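Ticket: Redura sticking to the tabletop, then sliding when it shouldn't
Category: Surfaces and feet
Status: Solved by customer

Short version for anyone searching: my Redura grabs onto my white table if I leave it overnight, and once I get it loose it skates all over the place for the rest of the morning. Two opposite problems from one flat black rectangle! I've tried most of what's in the help pages and kept notes as I went. 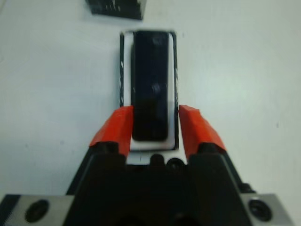

Fadi Majali
Customer log, opened 8:15 am
14 replies

OK, so the background. I bought it in March along with the table top, which is a Bullo, plain white. The two got along fine for weeks. Then the weather warmed up and I started hearing this little kissing noise when I picked the Redura up in the morning. A few days later it took a proper tug.

Try 1. Wiped the underside with a damp cloth, wiped the table, let both dry. No change the next morning. It did pick up less dust, I'll give it that.

Try 2. Dish soap in warm water, then a rinse. Much better for one night and then right back to sticking.

Try 3. Cinen spray, as support suggested. Please go easy on this one. I used far too much (the bottle says two squirts and I was nowhere near two) and the whole thing turned into an air hockey puck. I nudged it with my elbow and it went straight off the table. No damage, but the cat hasn't forgiven me.

Support asked whether I'd had it in the sun, and yes, the table gets sun from lunch until 4 or so. They also asked me to run a fingernail along the bottom edge and see if anything came up. It did – a sort of clear film, very thin, like what you peel off a new phone.

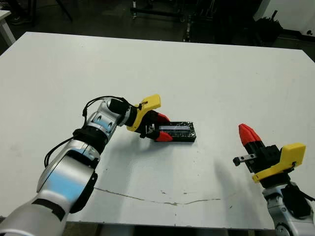 So that was the culprit, or most of it. It's a shipping film and I'd had it on there the entire time. Around 90 minutes of picking at it with a fingernail and a guitar pick and the last of it came away. The corners were the worst. If yours is stubborn, warm it a bit with a hair dryer on low, and don't use a blade.

After that I washed off the leftover Cinen with soap and water, dried everything with an old T-shirt, and left it overnight in the same spot. Picked it up at 7 am with two fingers. No noise, no tug. I've pushed it around a fair amount since and it stays where I put it.

One thing still open: could someone at Redura put a line about the film in the leaflet? Mine has 12 pages and I read all of them this time.

Marking this solved.

32 people found this helpful | 5 shares

Comments (3)

tansy_b: Went and checked mine and yep, film. I've owned it for a year. I feel ridiculous.

Oldgreenvan: Does the hair dryer trick work on the Dhanial ones too? Mine has the same sticking thing going on.

Fadi Majali: @Oldgreenvan no idea, sorry! I'd try a corner first and keep the heat low.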